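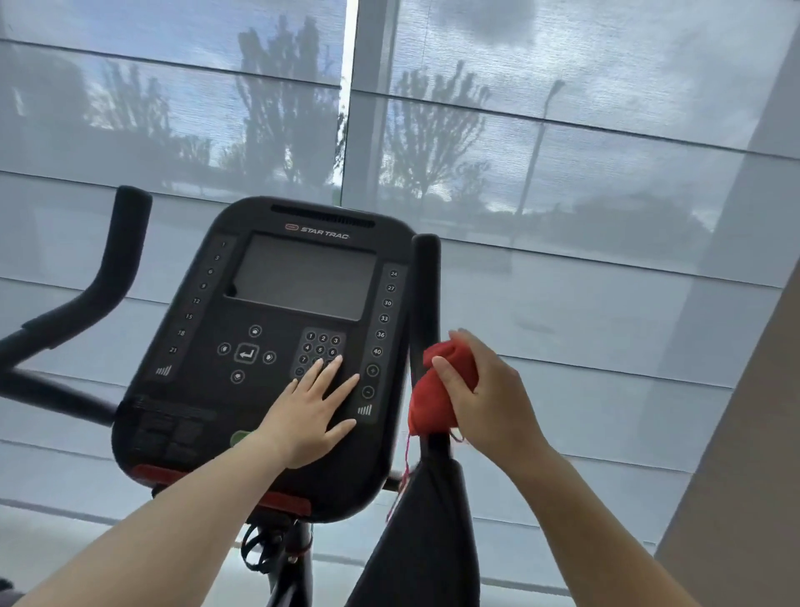 Wiping the handlebar on one of the bikes, red cloth in the right hand, left hand on the console.

Robot club: what the cleaning project has and hasn't shown

The student robot club has spent the summer on a plan to teach a machine to wipe down exercise bikes. I was asked to write it up for this newsletter, I assume because I am the member who complained most about it in May. I have been to four sessions since then and my view has softened in places, though not as far as Igor Kolář would like.

The idea is simple enough to say. People wipe a bike the way they would normally do it, the club records them from roughly eye level, and the recordings are used to train a small arm named Plevari, which the club built last year for the Mostholm student contest. The old Plevari picked up foam blocks and put them in a bin. It did this well at home and badly at Mostholm, where the tables were a different height. That result should have told us something, and I am not convinced we listened.

By the end of the last session the club had 212 recordings. Igor threw out 73 of them. Some were thrown out for good reasons: the wiper stopped to talk, or did the left handlebar twice and skipped the right. Others went because, in his words, they "looked sloppy." I asked what sloppy meant and got three answers from three people. Ľubica Zeman, who did most of the labeling, had been keeping clips that Igor was tossing, and the two of them only found out when their lists were put side by side. There is now a written rule. It is half a page long and it still uses the word "reasonable."

A bike is a harder thing to clean than it sounds, and I will give the club credit for picking something that isn't a foam block. The console has a flat, glossy face with a number pad and arrow buttons on it. The handlebars curve. Straps and towels hang where a gripper would like to go. A person bunches the cloth in one hand, steadies the console with the other and goes up and down the bar without thinking. Getting any of that into an arm with one gripper is a stretch, and Plevari has one gripper. Svetozár Kratochvíl says the second hand "can be handled later." I have heard "later" from Svetozár before, and the block bin still has no lid.

There is also the matter of the buttons. A person resting a hand on a keypad with the screen off does no harm. An arm leaning on the same keypad with more force than it needs may well do some, and the club has no force sensor. Jarmila Jurčo priced one from Dinsa and the answer was more than we have. Her fix for now is a foam pad on the gripper and a low speed limit. It's a sensible fix. It also means the arm takes ten minutes on one handlebar, and a student with a cloth could do the whole row before it gets to the second.

So does it work? On a spare handlebar clamped to a bench, the arm now follows the curve and keeps the cloth against the bar for most of the way. It loses contact near the tip. On a real bike it has been tried once, and it wiped the air next to the bar with great care until Jarmila hit the stop. Igor counts this as a calibration problem. I count it as a test it did not pass, and I'd like the poster to say so.

The poster matters because the club is showing the project on Saturday, September 5, 2020, and the draft I was sent has the headline "Robot Learns to Clean the Gym." It has learned a part of one handlebar. I suggested "Robot Learns Part of a Handlebar" and was voted down. Soledad Rivas, our advisor, has asked for a line under the headline with the number of tries and the number that went right, and she has the final say on what gets printed, so I expect the line will be there.

What I liked, and I did like some of it: the younger members now argue about data. Last year they argued about what color to paint the arm. Ľubica sat two of them down with the clips and had them label the same batch without looking at each other's sheets, then made them talk through every mismatch. It took a whole afternoon — a dull one, they told me — and they came out of it better at spotting a bad clip than I am. If the club keeps one habit from the summer I hope it's that.

Before the show, the club still has to:

Run the arm on a real bike again, with somebody outside the project keeping score
Decide what to do about the handlebar tips
Replace the foam pad, which is already shedding
Settle whether the entry form for the Bandell prize asks for a working demo or only a video (Svetozár is reading it one way and Jarmila the other)

Anyone who wants to wipe a bike for the recordings can sign up on the sheet by the club room door. Read Ľubica's half page first. Wear short sleeves if you can, as loose cuffs have been hiding the cloth, and do both handlebars once.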